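Funder updates | Community kitchens | Progress reports

Serkport Community Meals - Second Progress Report
Period covered: November until July 31, 2026

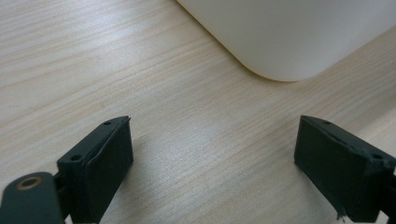 Table with light wood grain and a white object at the corner.

1. Summary

The grant was given to us to start a shared kitchen in Serkport and to cook lunches for older residents who live alone. The kitchen opened later than we planned, but it is open, and the meals go out on every working day. In this period we served 1399 lunches. The target in our application was lower, so we are satisfied with this number, although it is not spread equally between the districts.

2. What was done

The rooms on Golari Street were rented from November. The landlord repaired the drains at his own cost, and we paid for the new sink and the extractor. The health inspection was passed at the second visit. At the first visit the inspector asked for a separate basin for washing hands, and this was not in our budget. We moved a small sum from the line "printing" to pay for it, with your written agreement.

There are now 40 residents on the regular list. Of these, 22 live in Wokik, where the bus stops early and the only food shop has closed. We did not expect so much demand from this side of the town. Deliveries to Wokik take the driver a long time and the soup was sometimes not warm enough on arrival. We have bought better boxes and the complaints are fewer.

Vegetables come from the Sulemana cooperative. Their prices were stable during winter but went up in spring, mainly for onions and carrots. For this reason the menu has more beans and lentils than before. Some people like it and some told us clearly that they do not.

3. Difficulties

The second cook left in spring and we needed long to find another one. In that time we cooked a shorter menu and closed the kitchen for one week. We should have informed you about this closure sooner, and we apologise for it.

The cold store is also too small. It is enough for the present list, but we can not accept new people from Wokik before it is changed.

4. Money

Spending is within the budget, except fuel, which is over. The full table is in the annex, together with the receipts for the sink and the extractor.

5. Next period

We will ask for two offers for a bigger cold store and send them to you before we order. We also wish to try a shared lunch at the kitchen once a month - several residents asked for company more than for food. The next report will come in November.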